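Filed under: Project Updates | Grants

Clanilham Play Library – progress to January 2023

The block sets are now our main task. We have checked and sorted 90 sets, and 40 are back on the lending shelves. The rest need cleaning or repainting. Yellow cubes show smudges and small dark specks on the painted faces, and we have put these in the repaint pile. 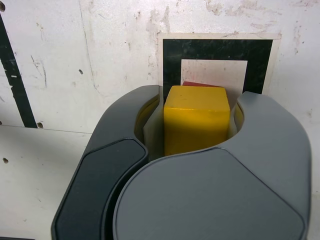
Solange Vasseur asked whether worn paint should hold a set back at all, as families mostly mind missing pieces. We will lend lightly marked sets from March – repainting will go to the worst ones first.

Spending is on budget. Two paint orders from Flarton are still due.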